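Notes on a Gripper Fault at the Clalby Bench

The manipulation bench was taken out of service on March 16, 2026, following a gripper fault during routine sorting trials. The account below is posted on this blog as a record for other users of the same arm.

The task is simple. The arm visits each square of a taped grid and moves whatever object it finds there. Hollow plastic items have always been the harder case, as the fingers must close on a thin wall.

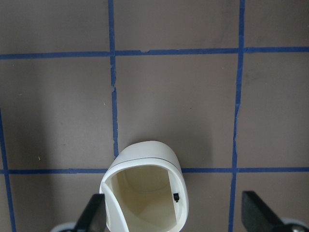

Issue 36, page 10

The fault appeared when the controller, Skomer, reported a completed grip while the fingers were still open. It then issued the lift command. The force reading stayed at zero for 700 milliseconds – long enough that the run should have stopped by itself. It did not.

A second concern was found in the log. With the fingers closed and pointed into a basin, the downward travel limit was not being checked.

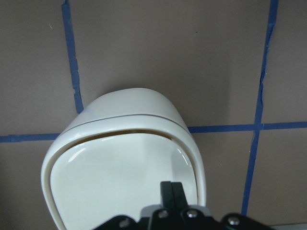 Clalby Robotics Club – Bench Safety Group

Both problems were traced to one settings file, which had been replaced during an update. The older file held the force threshold and the travel limit. The newer one left both fields blank, and Skomer read a blank field as permission to continue.

Soft toys hid the fault for around 109 runs. Plush gives way under a finger, and no alarm was expected from it. 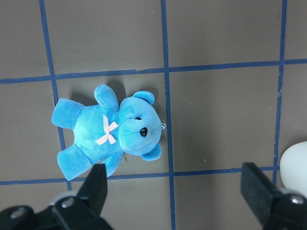 Photo: Bulby / Clalby Robotics Club

The old file has been restored. Until the April review, the emergency stop must be within reach of the operator at all times, and hands must remain outside the tape while the arm has power.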